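## 3. Collection of Demonstrations

### 3.1 Workspace and equipment

All demonstrations used in this study were gathered at the Clarkholm site between April and the close of the collection period. The Clarkholm cell holds two arms that face a shared work surface from its near corners. Plain walls close the cell at the left, the right and the back, which keeps people and passing objects out of the camera views during an episode. A second cell of the same layout was prepared at Drerkville and was used only for the transfer tests reported in Section 5.

The work surface is covered with a patterned mat. Earlier trials within the Bashir project had relied on a plain white cover, and the policies trained on those data performed poorly when the cover was changed. A printed mat with leaves and flowers was therefore adopted for the full Ondia set. The mat was not replaced during collection, although its position was allowed to shift slightly between sessions.

Cloth and small goods are both included in the set. The cloth items are handled in separate episodes, described in Section 3.4, and may remain at the side of the surface while small objects are handled near the middle. Operators were instructed to leave such items where they lay unless they blocked the movement of an arm. Figure 3 gives a view of the cell with small objects between the two grippers.
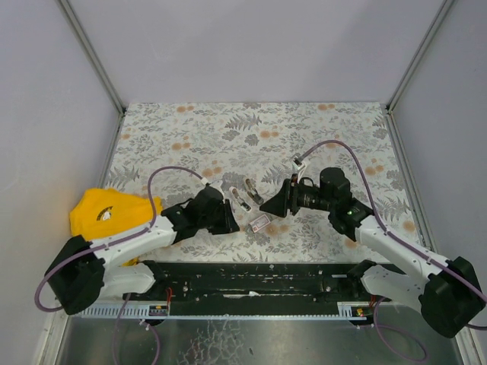 **Figure 3.** The two-arm cell at Clarkholm, with small objects on the patterned mat and yellow cloth at the left.

### 3.2 Procedure

Each episode was recorded under direct control by a trained operator. The operator moved both arms through a pair of hand controllers, and the joint positions, gripper openings and camera streams were stored with a common clock. An episode began when the operator pressed the start pedal and ended when the pedal was pressed again. Pauses were kept in the record.

The small-object part of the set is divided into 13 tasks. Every task is defined by a short written instruction, such as "move the small box toward the other item," and by a stated end condition. The instruction does not tell the operator which arm to use. Where an object could be reached by either gripper, the choice was left to the operator, and the resulting mix of left-hand, right-hand and two-hand solutions was retained in training.

A total of 300 accepted episodes were collected for each task. Operators worked in blocks of around 5 minutes, after which the objects were set out again by hand. Starting positions were drawn from a printed sheet for the first block of a session and chosen freely by the operator after that. The effect of this mixed scheme on coverage of the surface is examined in Section 4.2.

### 3.3 Close work with both grippers

Tasks that bring the two grippers together proved the most difficult to record. The fingers must come near one another above a small area, and a minor error in either arm may push an item out of place. The speed limit was lowered for these tasks, and operators completed seven practice episodes before any of their recordings were considered for acceptance. Flat items were given particular attention, as they offer little height for the fingers to hold and can be hidden from a wrist camera by the gripper itself.
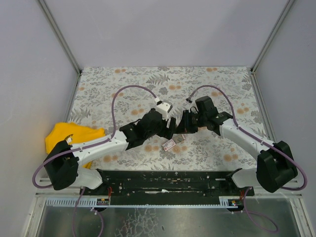 *Page last changed: November 12, 2023*

In the arrangement above, two small flat items lie end to end directly below the grippers. Such starting states were kept in the set on purpose. A model trained only on well-separated objects tends to treat two touching items as one, and the error is seldom corrected later in the episode.

An episode was rejected if an arm reached its force limit, if a camera stream was incomplete, or if the end condition was not met. Episodes containing a failed grasp followed by a successful one were accepted and marked as "recovered." Two reviewers checked each recording separately. Where they disagreed, the episode was set aside and did not enter the training set.

### 3.4 Cloth items

The cloth episodes follow the same procedure, with two changes. The end condition is judged from the final camera view alone, and the starting state is produced by dropping the item onto the mat from a low height. Episodes in which the cloth came to rest wholly outside the mat were restarted.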